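From: Samah Ghoneim
To: Monmont Home Bakers list
Subject: Re: [monmont-bakers] Sourdough in a cold kitchen

On Wednesday, Greenberg wrote:
> Has anyone had luck keeping a starter going through winter without
> running the oven light all night? Mine has gone from doubling by
> lunch to barely moving by teatime. I feed it 50/50 white and
> wholemeal. Also, is it worth buying a proofing box? The ones I've
> looked at cost more than my mixer did.

Oh, I have so many thoughts on this one! I went through exactly the same thing last winter and nearly gave up on Gronda (that's my starter, named after my grandmother's street) before I worked out a routine that suits her.

First, I wouldn't buy the box yet. Try changing the feed. In summer I keep back 5 g of old starter and she races away, but by June I'm keeping back 55 g and giving her equal weights of flour and water. More old starter in the jar means she gets going much sooner, even when the bench is freezing. Use warm water too, about as warm as you'd give a baby. And swap some of your wholemeal for rye if you can get it. Mine goes mad for rye - the smell alone is worth it, like apples and wet hay.

Second, find your warm spot. Put a thermometer in a glass of water and leave it for an hour in each place you're thinking of. The top of my fridge was lovely in the old house and hopeless in this one. A shut microwave with a mug of just-boiled water in the corner is my favourite now, and I top up the mug when I get home from work. Stick a note on the door so the family doesn't nuke your starter (ask me how I know). 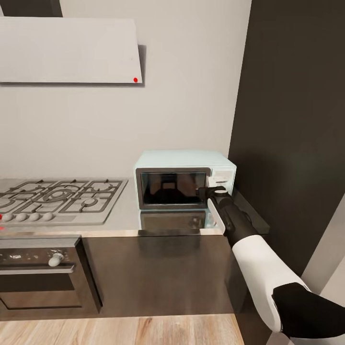

Microwave in the corner of the bench, pale mint or light aqua.

For the dough itself I just give it longer. My everyday loaf is 500 g of flour and 300 g of water to begin with, and then I work a splash more in with the salt once it has had a rest. It's a fairly firm dough but so easy to shape with cold hands. I mix before dinner, fold it a few times while the telly's on, and leave it out overnight. In January it would be soup by morning, but in July it's just right at 6 am, all domed and wobbly. Go by the look of it and ignore whatever hours the recipe gives you.

One more thing, Greenberg - are you using a straight-sided jar? I switched to one of the tall Prello ones with a rubber band around it and it's so much easier to see a slow rise. My old jar was round-bellied and I was throwing out perfectly lively starter thinking it was flat.

I've got plenty of dried Gronda flakes if you'd like a backup. They take a few feeds to wake up but they travel well in an envelope. Let me know your address off-list.

Does anyone else here bake with barley flour? I've just bought a bag and would love some ideas!

Samah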